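Taburete Stiltance de Kabbaj: ocho meses cortando el pelo sentado

8 sep 2021

Llevo casi 25 años cortando de pie y era de los que miraban raro a los compañeros que usan taburete. Pues me trago mis palabras. En enero compré el Stiltance, el taburete de silla de montar que fabrica Kabbaj, y ahora me enfado si alguien lo mueve de sitio. Esta reseña me la han pedido varios del oficio, así que va larga y con todas las manías de un barbero.

Pagué 221 euros por él, con el envío a Pralau incluido. Barato no es, hay taburetes de peluquería por menos de la mitad (tuve uno, duró lo que duró). Lo compré negro porque en una barbería el negro lo perdona casi todo: el tinte, el polvo de talco, el café.

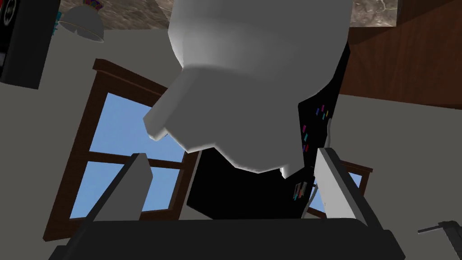

Blanco y negro, con unas marcas en rosa, magenta y cian.

El montaje se hace en un rato corto. Base de cinco radios, pistón, asiento y listo. Las ruedas entran a presión y hay que apretar con ganas. Las instrucciones traen un dibujo por paso y se entienden bien, salvo el de la palanca de inclinación, que está girado respecto a la pieza y me hizo montarla al revés la primera vez.

Lo primero que notas es la postura. Te sientas con las piernas abiertas, como a caballo, y la pelvis se va sola hacia delante. Los dos primeros días me dolían los muslos por dentro y pensé en devolverlo. Al cuarto ya no me acordaba, y al cabo de una semana llegué a casa, me agaché a atarme los zapatos de mi hija y caí en la cuenta de que no había soltado el quejido de siempre. ¡Qué alegría más tonta!

Para degradados es una maravilla. Con el cliente en el sillón a media altura te queda la nuca justo delante de los ojos, giras alrededor empujando con la punta del pie y no tienes que doblar el cuello. Para el flequillo y la parte de arriba me sigo levantando, y para la barba depende de lo reclinado que esté el cliente. 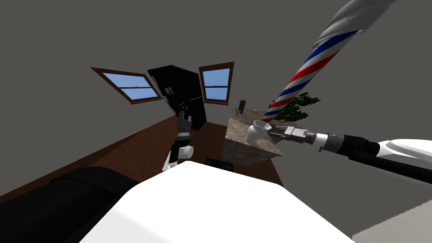

Ruedas y suelo

Las ruedas de serie son duras. Sobre madera corren muchísimo, demasiado para mi gusto, y si te sientas de golpe el taburete se escapa un palmo. Las cambié por unas blandas de la marca Allo, que se venden aparte y encajan sin inventos, y la diferencia es enorme - ruedan calladas y frenan un poco al cargar el peso. Si vuestro suelo es de baldosa con junta ancha, probad antes, porque a un compañero se le clavan.

Otra cosa: los pelos. Se enredan en el eje de cualquier rueda, eso ya lo sabemos todos. Las saco una vez al mes tirando fuerte, paso unas pinzas y un chorrito de aire, y vuelven como nuevas.

Altura y pistón

En la posición más baja el asiento queda a 433 mm del suelo. Yo soy bajito y me viene de perlas para los niños, que se sientan en el alzador y aun así quedan abajo. El recorrido hacia arriba da de sobra. El pistón baja suave, sin ese hundimiento traicionero que tenía mi taburete viejo, y después de ocho meses aguanta la altura toda la mañana sin ceder.

La tapicería se limpia con jabón neutro y un trapo. Le ha caído loción, espuma, laca y medio cortado, y ahí sigue. La costura delantera empieza a blanquear un poquito donde roza el pantalón; se ve si la buscas.

Lo he usado también en la puerta, debajo del poste, esperando al siguiente y tomando el fresco. No es su función, claro, pero es comodísimo.

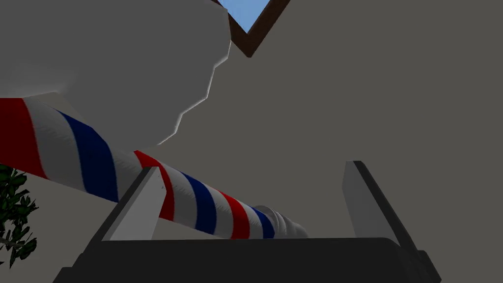
Fatima Iyamu me escribe que ella probó uno parecido y lo dejó por la falda larga, que se le enganchaba en la palanca cada dos por tres, y pregunta si en este pasa lo mismo. No uso falda, pero sí una bata que me llega por debajo de la rodilla, y se engancha alguna vez. La palanca de altura sobresale bastante por la derecha. Con la bata abierta por delante se arregla; con falda larga yo iría a probarlo a una tienda antes de gastar el dinero.
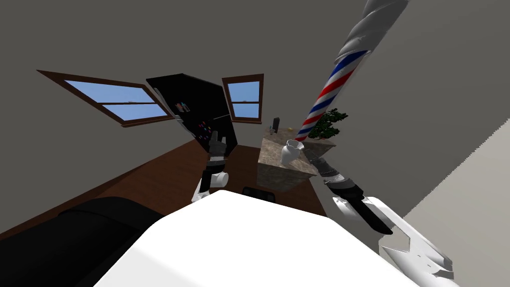

Jarrón blanco en el mostrador y armario negro en la pared.

Pegas, alguna más. El reposapiés no viene y no se puede poner después. El respaldo opcional lo probé y estorba para girar, así que me lo ahorraría. Y Kabbaj tarda en contestar: pregunté por un recambio de la palanca y me respondieron a las tres semanas, eso sí, con mucha amabilidad y mandándome la pieza gratis.

¿Lo volvería a comprar? Mañana mismo. De hecho estoy mirando un segundo para mi socio, que se ríe mucho de mi caballito pero me lo quita en cuanto voy a por la escoba. El suyo lo pediremos ya con las ruedas blandas.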